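Rechercher sur le site OK

Communiqué – Huvport, 23/03/2026
Par le service de presse d'Enen

Diabète : Enen lance Fomside, un carnet de suivi gratuit !

Bonne nouvelle pour les personnes diabétiques de Huvport : dès le mois de mai, 30 patients testeront Fomside, notre carnet de glycémie en ligne, avec la clinique Kowalczyk.
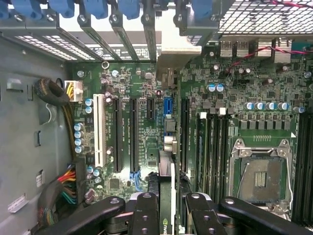
Intérieur d'une station de travail ouverte.

Repas, mesures, fatigue – tout se note en trois minutes environ, et l'équipe soignante lit les relevés avant chaque rendez-vous.
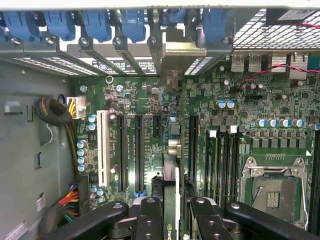
Carte mère verte et loquets bleus.

L'essai durera 36 semaines, sans frais pour les participants.

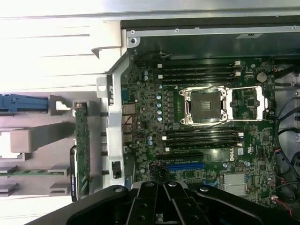
Les inscriptions se font à l'accueil de la clinique, et nous avons hâte de commencer !

Contact presse | © Enen | Haut de page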